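A Morning at the Tanar Garment Care Open Day

We got to the Tanar building a little before ten and there was already a line at the sign-in desk. The open day runs twice a year, and the September 2025 one was given over to laundry, drying and small repairs. Last November it was shoes, and I was sorry to miss that. Entry was free. You got a paper map, a sticker, and a coupon for the coffee cart in the yard.

The ground floor is split between Tanar, which does the garment care side, and Karano, which sells hanging rails and storage. Sastov had the upstairs rooms for its talks on wool. I went up for the first one, about shrinkage, and stayed for 20 minutes. It was mostly slides. The handout was better than the talk and I have kept it.

Downstairs was where most people ended up. The hanging and handling room is long and bright, and visitors stand along one side of it. The subject was what happens to a knit when it is lifted, hung and laid down again, and the piece in use while I was there was bright red.
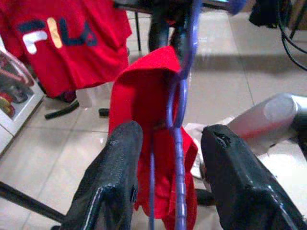 Red fabric, with the thin cable running down in front of it.

Red is a good color for this. The folds show up well, and the inside of a loop goes to a deep crimson where the light does not reach, so you can follow the shape of the cloth from some distance. I have always hung my own sweaters without thinking about it and then wondered about the bumps at the shoulders. The advice on the wall card was to fold a heavy knit over a rail at the middle, or keep it flat on a shelf, and to save hangers for shirts. The card also said to empty pockets first. I have ruined enough tissues to agree.

Karano had its drying racks in the next bay. The basic model is $79 and the taller one is $96. I opened and closed both. The taller one is steadier but it would not fit behind our bathroom door, and I would end up leaving it in the hall. They also sell the rails by the foot, cut while you wait, and that counter was busy all morning.

After coffee I went back for the table work. 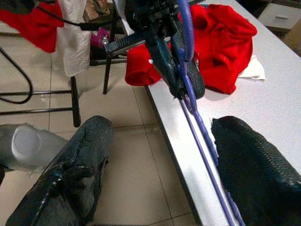 The table is white with a long straight edge, and the red garment was on it in a loose heap, with a small white cloth tucked under one side. Next to it was a strip of fuzzy purple fabric lying along a thin purple rod. I liked seeing the two materials near each other. Anyone who owns both a fuzzy scarf and a red sweater knows they should be kept apart in the wash, and the wall card for this part said the same, with a cold setting and a mesh bag for anything that sheds.

A good half of the questions from visitors were about lint. The Tanar answer was to brush in one direction while the garment lies flat, and to turn dark things inside out before they go in the machine. Somebody asked about vinegar. The answer was that a little does no harm.

I also picked up a tip on folding from the handout. Lay the garment face down, bring the sleeves across the back, then fold up from the hem in two turns. I tried it at home that evening and the stack on my shelf is lower than it was.
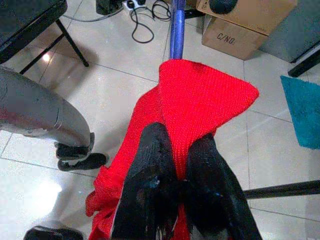

Knits stretch most when they are held by one small spot, according to the same handout, and it recommends getting a whole hand under the cloth before lifting, especially when it is heavy with water. I have been picking sweaters out of the basin by the collar for years. The handout has a page on reshaping one that has already gone long, with pins and a towel, and I plan to try it on a gray cardigan.

The last thing I did was the swap table in the yard, where you could leave one item and take one. I left a vest and took a pair of gloves. There were about 80 people in the yard by then and the coffee cart had run out of milk.

Parking is behind the building and fills up early. The bus stops across the road. The upstairs rooms are reached by stairs only, and the map does not mention it, so ask at the desk if that matters to you. The next open day is planned for spring and the topic had not been picked when I left.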